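Publicaciones > Narrativa breve > Cuaderno de febrero

Utilizamos cookies propias y de terceros para mejorar la experiencia de navegación. Si continúa en este sitio, se entenderá que acepta su uso.

ACTA DE LA DEMOSTRACIÓN 606

En la sala de mando de Rureo, siendo las siete y diez de la mañana, se constituyó la comisión encargada de supervisar la enseñanza remota del brazo destinado a la estación de Pirkisow. Presidía doña Elvira Benavides. Actuaba como secretaria quien suscribe, Giuliana Zapata, y como operadora titular, doña Consuelo Ñahui, con 276 demostraciones válidas a su nombre.

El reglamento disponía que toda tarea fuera mostrada primero en la habitación simulada y solo después transmitida a la estación. La tarea del día figuraba en la orden de servicio con una sola línea: «Despejar el escritorio conforme a la costumbre de la persona ausente». La persona ausente era doña Urmila Bhatia, que había trabajado en ese escritorio durante nueve inviernos y que no había dejado instrucciones.

La presidenta preguntó si existía documento alguno que recogiera dicha costumbre. Se le respondió que no. Preguntó entonces con qué criterio se proponía proceder la operadora. Doña Consuelo Ñahui manifestó que había compartido despacho con la señora Bhatia en Listavcombe y que recordaba sus manos. La presidenta ordenó que la respuesta constara en acta, y en ella consta. 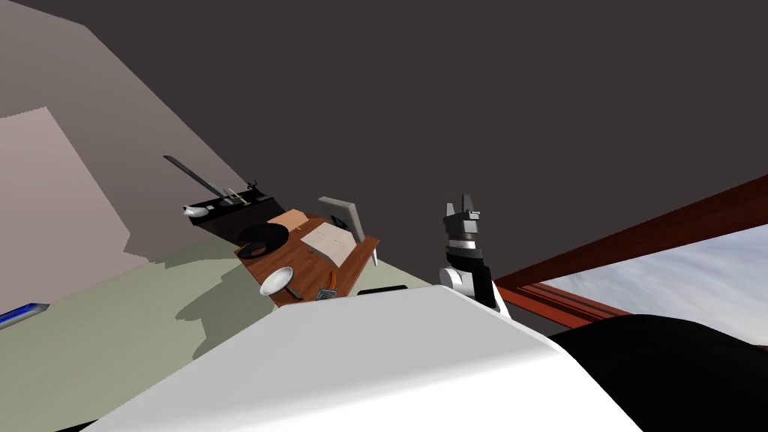 A las siete y veinticinco la operadora se ajustó los mandos y solicitó silencio. Se le advirtió que la habitación aparecía inclinada en su visor. Contestó que ya se había percatado y que prefería no demorar el inicio. Mantuvo el brazo en alto un tiempo que esta secretaria estimó excesivo, con la pinza entreabierta junto al monitor, y así lo hizo notar. La operadora respondió que la señora Bhatia también se quedaba quieta antes de tocar nada.

La primera demostración comenzó por el cuenco blanco. Doña Consuelo lo tomó por el borde, lo desplazó hacia el fondo de la mesa y lo soltó con una suavidad que el protocolo no exige. Después condujo la pinza hasta la herramienta de mangos naranjas, la alzó, la giró y volvió a dejarla donde estaba. Doña Rosalba Orlandini, representante de la firma Caron, objetó que aquel movimiento carecía de resultado y que el sistema lo aprendería como error. La operadora sostuvo que formaba parte de la tarea.

Sometida la cuestión a la presidenta, esta autorizó una segunda demostración. Fue idéntica a la primera, incluida la espera inicial. El registro alcanzó en ella 1.504 muestras de movimiento, y la señora Orlandini retiró su objeción sin expresar motivo.

A las ocho y cuarto se transmitió la tarea a Pirkisow. El brazo de la estación ejecutó la orden sin intervención humana. Por el canal de audio se oyó el roce del cuenco contra la madera, luego el golpe leve de los mangos al posarse. Entre uno y otro medió una pausa que no figuraba en ninguna de las 2 demostraciones.

La presidenta preguntó a la operadora si reconocía aquella pausa. Doña Consuelo Ñahui se quitó los mandos, los depositó sobre la mesa y pidió que la pregunta no constara.

Se levantó la sesión a las ocho y media. Firman las presentes, a excepción de la operadora, que solicitó permanecer en la sala con el canal abierto.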